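Comparing two hand-held grippers before you commit: a quick way to do it

Wrote this up fast so the next person doesn't start from nothing. You've got two grippers, one afternoon, and somebody wants an answer. Ours were the Plolier and the Vukideck. Works for any pair though, so long as each one carries its own camera.

What you need

Both grippers, charged. One table, round or square, doesn't matter. A handful of ordinary things to pick up. A notebook. Tape. One person who has never held either gripper (important, see below).

Step 1. Sort the cables first

Boring, do it anyway. Run the lead up the forearm and strap it above the elbow, with enough slack to bend the arm fully. Too tight and the wrist stops turning halfway through a lift. We lost the whole first round to this. Recorder goes somewhere low, off the table, screen facing you so you can check it's still going.

Step 2. Check the lens

Wide lens on both. Wipe it. Look at the preview with the jaws open, then shut. If the fingertips vanish when shut, tilt the mount up a notch. Straight edges will bend, that's normal for this kind of lens, don't go fiddling with the focus to fix it.

Lock the exposure if your software lets you. The Vukideck does it from the menu. On the Plolier you have to hold the side button untill it beeps, which took Matúš two goes to find.

Step 3. Pick your objects

Mix them up. Something tall with a lid. Something thin that lies flat, like a marker. Something see-through, because clear things upset the tracking more than you'd think. Something soft or floppy, flowers are good. Don't buy special test blocks, you'll only learn how it handles test blocks.

Tape a small cross where each one starts. Take the tape up if it shows badly in the picture and use pencil instead.

Step 4. Run it

15 lifts per object, per gripper. Approach, close, lift a hand's width, put back on the mark. Say "drop" out loud if you drop it so it's on the sound track. Swap grippers after every object, not at the end, or your arm is tired for one and fresh for the other.

Then hand the whole lot to your beginner. Oriana did ours. No coaching. Whatever she got wrong on the first few lifts went straight in the notebook and was more use than my own numbers.

Step 5. Score it

Keep it simple. Drops. Lifts where tracking was lost. How sore is the wrist. Each recording came to about 4000 frames for us, so don't try to look at all of them, skim and stop where the track jumps.

Our result, for what its worth: Plolier better on the tall and heavy stuff, wider jaws. Vukideck better on anything thin, and lighter on the arm. Tracking much the same, except on clear plastic, where the Plolier lost it more often. We kept the Vukideck for table work.
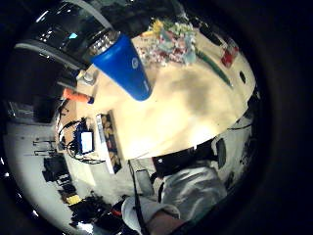

Words and testing: Lenka Kubíček
With help from Oriana Ocampo and Matúš Šimko
Hestitz workshop notes, 13/12/2020

A view like the one here is what you're after before you start lifting. Most of the tabletop in, blue tumbler and flowers both in reach, sleeve at the bottom of the picture and not over the middle. Black ring round the outside is just the lens, leave it or crop it later.

Loose sleeves: roll them up or pin them. Mine kept creeping down towards the jaws.

If tracking keeps dropping

Bare pale table, probably. Not enough for the camera to hold on to. Put a few more things near the far edge and leave them there for every run. More light helps too, but from the side. Slow the first second of each move right down. Still bad, restart the recorder and re-do the preview check from step 2.

Files: name them gripper, object, person, in that order. Copy them off before you swap batteries. Gilles has the score sheet if you want a blank one.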